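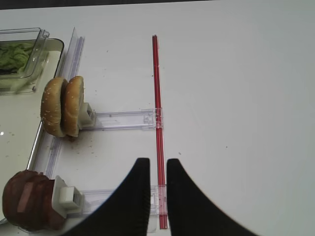 3 min read

Aravind Reddy has made burgers at the Clusby canteen for nine years, and he wants you to know he still makes the sauce himself. "It's my sauce," he tells me, twice, before I've even got my coat off!

I'd gone over to ask how the kitchen's been since Vemitz put the robot in last May. Crumbs everywhere, he says (he wipes down far more than he used to), and buns are a pain. "A patty will sit there and behave. A bun sheds."

What about jobs, though? There were four of them on the lunch line and there are four now, but two have moved out front to serve, and one of those, he admits, hates it. "She liked the back. She liked her radio." He's asked if they can swap about after Christmas.

His own wrists are better, and he gets home less grumpy. Would he give it back? He thinks about that for ages. "Not on a Gedham order day," he says, and goes off to see to his onions.

4 comments · 9 shares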